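Why our robotics club should keep the kitchen

Every spring the robotics club at Wadinness votes on what to build the next year, and every spring somebody proposes going back to the arena. I understand the appeal. The arena has a crowd, a scoreboard and a trophy. I coached two arena teams before I took over this club, and I would go back to watch one any time. But I think the club should stay with the simulated kitchen for at least one more year, and I want to make the case in writing before the vote.

For parents who are new, the kitchen project works like this. Students work in pairs. Each pair gets the same simulated arm and the same room, and writes a program that handles one chore with dishes and food. They run it, watch it fail, change something and run it again. There is no hardware to buy and nothing to repair. Last year our whole budget for the project was $200, and most of that went for a used monitor and a box of cables.

Compare that with the arena. The entry fee alone was $500 the last time we went, and then came motors, wheels, batteries and a van. We raised the money, but the students who could stay late for fundraising were the ones who ended up driving the robot. The others cut foam and held flashlights. I don't blame the students for that. One robot has one set of controls.

In the kitchen everyone gets a turn. Samran Pongsiri joined last December with no programming at all, and by the end of the year he and his partner had logged 3,659 runs. I know the number because the software keeps it. Most of those runs went wrong in some small way, and he had to work out why each time. An arena season gave our drivers a handful of matches and a lot of waiting in hallways.

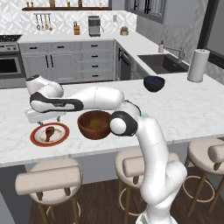
Does work in simulation count as real robotics?

I think it does, as long as the students are made to say what the simulation leaves out. Our pairs keep a page at the back of their notebooks for this. It has entries about friction, about sauce, about how heavy a bowl is when it has something in it.

The strongest objection I have heard came from Manee Petchrat, who graduated from the club and now comes back to help with it. She says students who never strip a screw or burn a motor come away with too much faith in their code. She is right that something is missing. When the mentors talked it over, we agreed to spend four meetings next year on the old Drorker arm in the storage room, which still moves if you are patient with it. Four meetings isn't much, but it should be enough for every pair to see a program that ran fine on the screen do something else on a table.

The other objection is that chores are dull. Some students do think so at first. A plate and a drumstick don't sound like much next to a robot that throws things. What I have noticed is that the students argue more about the kitchen. Where should the arm come down on a piece of chicken, at the thick end or the bone? What should it do about a bowl that is tipped slightly toward the viewer? Everyone in the room has handled food and dishes, so everyone has an opinion, including the quiet ones.

I would change a few things. The final showing was too long, and 60 minutes would be plenty. Pairs should switch chores halfway through the year, so that each one has to read another pair's code. I would also drop the points system. It was my idea, and it led two pairs to pick the easiest chore and polish it for months.

The vote is open to all members, and mentors don't get one. If the arena wins, I will help with the van.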